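Section 4. Recording a two-arm pickup task by remote control

Applies to: Drirkon two-arm kit with Vutus recorder, firmware from May or later. Older firmware, do section 3 first.

You need both leader handles calibrated, head camera on, and at least 3000 MB free on the recorder. Read 4.1 before you touch anything.

Floor pickup task, bedroom set, head camera:
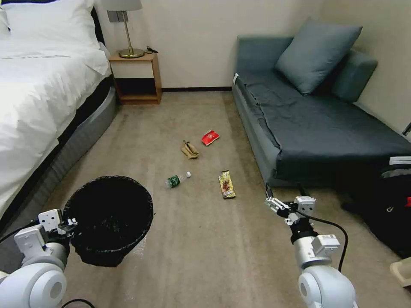
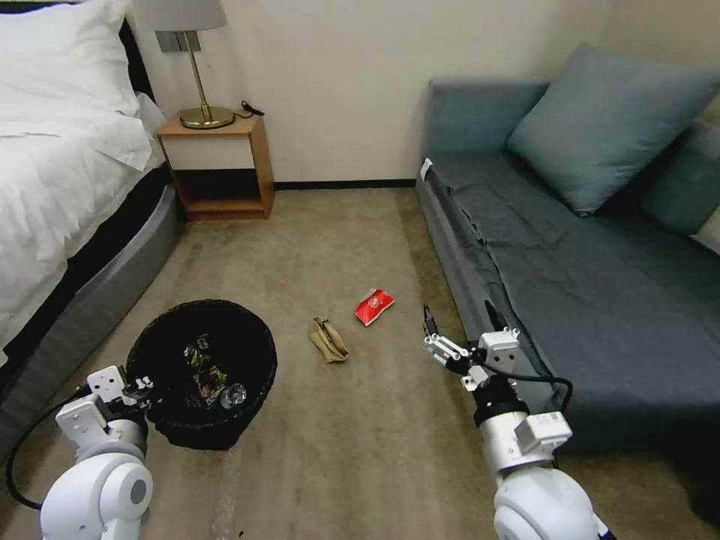
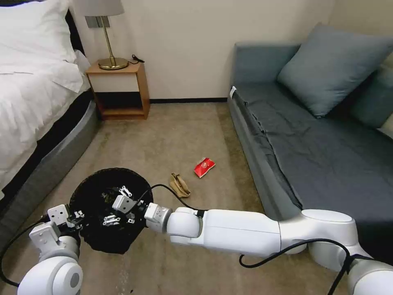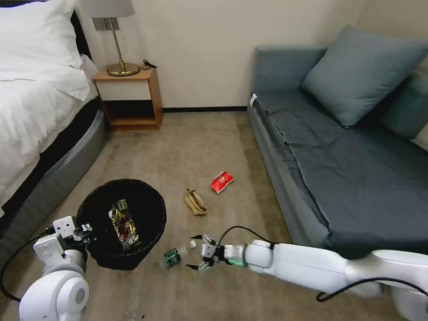

4.1 Pick your task and lay it out. Keep it small. Litter off the floor and into a bin is a good first one, short reach, soft things, no big deal if something gets dropped. Start with a mixed bag of shapes. A plastic bottle on its side is a different grasp from a crumpled paper bag, and a flat snack packet is the hardest of the lot, so don't record fifty demos of bottles and call it done. Put the bin on the left arm's side, pickup stuff where the right arm can get to it. Leave the furniture alone once you start. If you move the bed or the lamp halfway through a set, start a new set.

Note: don't line the litter up neatly. Toss it. New toss for every demo.

4.2 Before the first demo

1. Base brakes on. Both.
2. Cables. Check the loop at each wrist has slack through the full turn. Then look down by the base, same thing.
3. Open the Vutus page, select Two Arm, select Head Cam.
4. Hold both handles in the rest cradle. Press Sync. Wait for the double beep.
5. Lift the left handle a little. Left arm moves? Good. Right arm moves? You have the handles swapped. Put them back, swap, Sync again.
6. Squeeze each trigger all the way, let go all the way. Grip reading should go to 0 and come back to 245. If it stops short, recalibrate (section 2.6).

CAUTION: Do not press Sync with a handle out of the cradle. The arm will jump to match it.

CAUTION: Keep feet, pets and kids out of the reach area. The arms don't know you're there.

4.3 Recording

1. Type the task name. One name per task, same spelling every time. "floor pickup" and "Floor pick-up" end up as two tasks and you'll be merging them by hand on Saturday.
2. Start pose. Left gripper at the bin rim, right gripper open, pointing at the floor.
3. Foot pedal once = record. Light goes red.
4. Right arm: go to the nearest piece, come down, close, lift, carry to bin, open over the middle.
5. Next piece. Farthest one last.
6. When the floor's clear, both arms back to start pose. Hold for two seconds.
7. Foot pedal once = stop. Pedal twice quick = stop and throw away.

Go slow but don't freeze. Long pauses teach pauses. If you need to think, think before you press the pedal.

Missed a grasp? Open, back up a bit, try again, keep recording. One or two retries in a demo are usefull, the robot needs to see them. Five retries, throw it away.

4.4 Using the left arm on the bin

Two ways, both fine, don't mix them in one set.

Bin on the floor: left gripper stays next to the rim and steadies it if it tips. Easier. Use this one first.

Bin held: left gripper clamps the rim and brings the bin to the litter. Shorter trip for the right arm. Clamp the rim only, never the side wall, and lift just enough to clear the carpet.

If you do have to take the bin with both grippers, say to shift it, close the left one first, then the right. To let go, set the bin down, then open right, then left. Never pull the handles away from each other with both grippers closed. That's how you get error 569 (opposing load) and both arms go limp.

CAUTION: On error 569 the bin will drop. Don't try to catch it. Put handles in cradle, clear the error, Sync.

4.5 Flat stuff

Snack packets and wrappers lying flat on carpet. Straight down with the fingers won't do it most times. Instead:

1. Tilt the wrist so one finger is lower.
2. Touch that finger to the carpet just past the edge of the packet.
3. Drag toward you a little till the packet buckles.
4. Close on the buckle.

Don't push down hard. If the force bar goes orange you're pressing the floor, back off.

4.6 Checking what you got

Play back the first three demos before you record any more. Look for:

- both grippers in view at the start pose
- litter visible before the arm gets there
- no dropped frames (count at bottom right of the player)
- time stamps on left and right arm match

A full set on one Engström card is 1632 demos max, after that the recorder stops without a warning. Swap cards before. Upload goes to the Pliltley folder unless you changed it in 1.4.

Next: section 5, trimming and labeling demos.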